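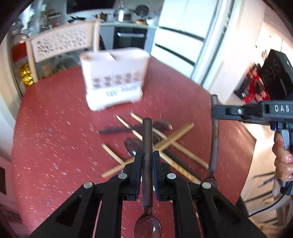 Spoons and Chopsticks: Why Do We Sort Them?

In many homes, spoons and chopsticks live together. After dinner they are often in one big pile. How do we make order again?

First, look at the shape. A spoon has two parts. The long part is the handle, and you hold it with your hand. The round part is the bowl, and it carries the soup or the rice. A chopstick has no bowl. It is only a thin stick, so one alone cannot do much. Chopsticks work in pairs, like your shoes.

Now look at the material. Many chopsticks are made from bamboo. Bamboo looks like a tree, but it is a very big grass! It is light and strong. Spoons can be made from metal, wood or plastic. A metal spoon is shiny, and you may see your face in it. In the inside of the bowl your face is upside down. Turn the spoon around and your face stands up again.

Do you want to try sorting at home? Ask an adult for clean spoons and chopsticks, and mix them on the table. Pick up the spoons first, one after another, and put them in a cup. Then find the chopsticks that have the same color and the same length. Put them side by side, 2 and 2. If one chopstick stays alone, look under the table. Maybe its partner is there.

When you finish, you can set the table for dinner.

From the Unlow children's pages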